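Print this story | E-mail this story

Baird kitchen swap puts the silverware back in order

BAIRD, 8 January 2024 - If you have ever stood at a drawer hunting for a teaspoon while your coffee went cold, you will have some sympathy for the folks at the Stumgate community kitchen, who have decided to start the new year by sorting out their flatware once and for all (and not a moment too soon, some of the regulars would say).

The kitchen, which serves a hot lunch to 60 neighbors every week, is going through its drawers one at a time and giving each a plain divided tray, with the spoons, forks and knives laid out on the table first so they can be looked over before they go in.
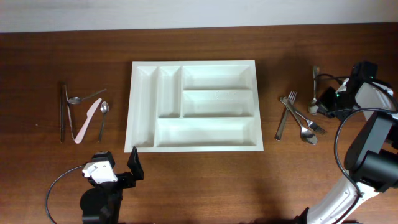
A white five-compartment tray on the table at Stumgate, with utensils waiting beside it.

"You would not believe what ends up in a drawer over the years," said Ngọc Hồ, who runs the lunch program and has been wanting to do this since last April. "We had one drawer you had to open with a butter knife, and the butter knife was in the drawer!"

The work is being done at the big wooden table, the same one where the pies get rolled out and the birthday cards get signed, and Hồ says it deserves some of the attention too. It has a fine grain and still takes a nice shine where the light falls on it. 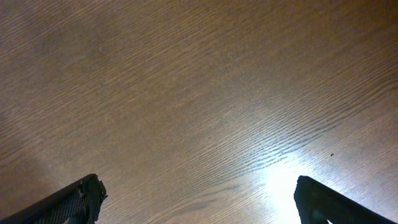 Eight drawers to go

Forks get a place of their own and so do the spoons, and the longer slots are there for whatever needs the room. Knives have been the subject of some friendly debate, with one camp wanting the table knives kept apart from everything else and the other just happy to find one. 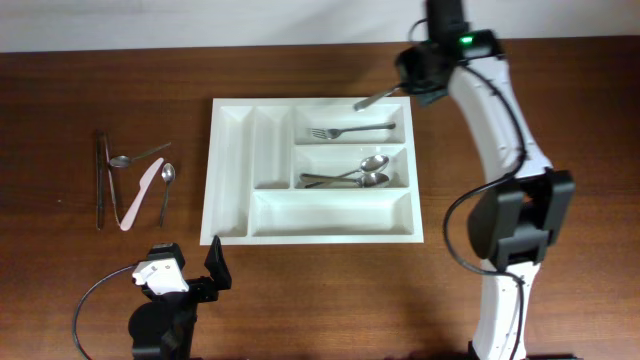
A fork and two spoons in their places, with knives and more spoons still on the table.

There are 8 drawers left to do, and Hồ hopes to have them finished before the pancake supper, when 80 people are expected and every last fork will be needed. Anyone with matching teaspoons to spare is warmly invited to drop them by the kitchen door at lunchtime, and to stay for a bowl of soup.

Last updated: 8:43 a.m.

Recent items
Flilla Bakery adds a second rye loaf
Domik Street footbridge to get new railings
Pancake supper looking for griddles
Coat rack at the library is full again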